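Drarnix Round Serving Tray, stainless steel, wide rim

Item group: Trays and table service
Range: Prunora
Supplied: single or carton of 11

The Prunora round tray is a shallow stainless steel tray for carrying plates to and from the dining table. It is pressed from a single sheet, with a polished finish on the upper face and a wide sloped rim that doubles as the grip. There are no separate handles, rivets or seams.

Specification
Form: round, shallow, sloped rim
Material: stainless steel
Finish: polished above, brushed below
Weight: 483 g
Stacking: yes, rim on rim
Dishwasher: yes
Hob or oven use: no
Order code: PR-194

Use at the table
The tray takes one dinner plate, or a side plate with cutlery beside it. A plate set down off-centre may come to rest on the slope of the rim and sit at an angle. This does no harm to the tray, but the plate should be moved to the flat base before the tray is lifted. Porcelain, melamine and enamel plates can all be used.

The underside is bare metal. On cloth, or on a clear plastic cover laid over cloth, it may be used as supplied. On lacquered wood or glass we advise the Zalitz felt ring, sold separately, which fits under the base and comes off for washing. Slide the tray on a plastic cover only when the cover is clean. Grit caught underneath will scratch both surfaces.

Care
Wash before first use to remove polishing residue. Use warm water and ordinary washing-up liquid, then dry with a soft cloth. Water left standing in the tray will leave pale marks — these lift with diluted vinegar. Do not use steel wool, scouring powder or bleach. Fine scratches will build up on the polished face in normal use and are not covered by the guarantee.

Ordering
Single trays are sent from stock. Cartons are packed with paper between each tray. Trade orders of 100 or more are handled by Jelínek, who can also supply the tray brushed on both faces. Trays returned unused in their wrapping are credited in full. The brushed version is made to order and cannot be returned. The next production run is in October, and orders for it close at noon on the last working day of the month before. 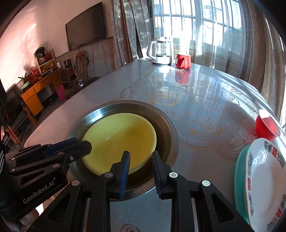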